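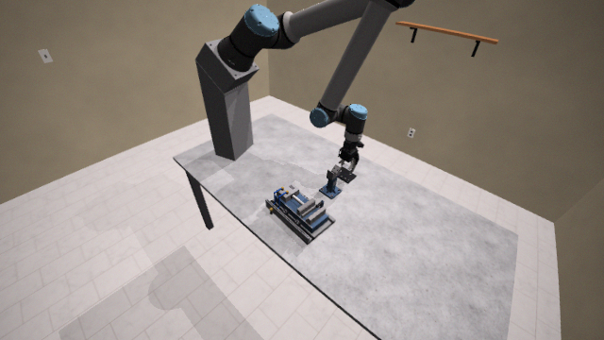

Computer rendering of a gray robotic arm on a pedestal at a large work table.

Flatstead Evening Classes: Frequently Asked Questions

Last updated: 8 June 2026

14 shares | 3 comments

When does the fall term start?
Classes begin in September and run for ten weeks. The exact start date for each class is printed next to its title in the catalog. Bookbinding and Beginning Swedish start a week after the others.

Where are the classes held?
Most are in the Flatstead building on the second floor. Pottery and upholstery meet at the Prallwood annex, a five-minute walk down the hill. Your confirmation email gives the building and room number. Please check it again the day before the first class, as rooms do sometimes change.

How much does a class cost?
A standard ten-week class is $184. Single-evening workshops are $32. Materials are included for workshops but not for most full-term classes. The catalog entry lists any materials fee separately.

Is there a discount for seniors or students?
Yes. Anyone over 65 and anyone enrolled full time in a school or college pays half price for one class per term. Additional classes are full price. Bring proof of age or a student card to the first meeting.

How do I sign up?
Use the form in the catalog, call the office, or come in person. Phone lines are busiest in the first week of enrollment. If you leave a message, include the class title and a number where we can reach you in the evening.

The class I want is full. What now?
Ask to be put on the waiting list. There is no charge. When a place opens up we email the first person on the list, and you have 30 hours to reply before we offer it to the next person. Check your spam folder - our emails end up there more often than we would like.

Can I get a refund?
You can cancel for a full refund up to seven days before the first class. After that we can give you credit toward another term, less a $26 processing fee. There are no refunds or credits after the second meeting. If we cancel a class, you get everything back.

I missed the first evening. Can I still join?
Usually, if there is space. Language classes accept new students through week three. Upholstery does not accept anyone after week one, when the tool safety session is held.

Do I need any experience?
Classes marked "Level 1" need none. For Level 2, you should have finished Level 1 with us or learned the same things elsewhere. If you are unsure about the language levels, write to Randi Åberg, who teaches Swedish and handles placement for all the languages.

What should I bring?
Something to write with, and whatever is on the supply list for your class. For watercolor, the Böttcher student pads on the list are fine. Other brands are fine too, as long as the paper is heavy enough not to buckle.

Is there parking?
The Flatstead lot is free after 5 p.m. The annex has no lot, and street parking there is metered until 8 p.m. The Prorkthorpe bus stops outside both buildings.

Can children attend?
Classes are for ages 16 and up. We can't look after younger children in the hallway or the break room.

Who do I contact about teaching a class?
Send a one-page outline to Britta Grube, program coordinator. Proposals for spring are read after the fall term has started, so expect to wait a few weeks for an answer.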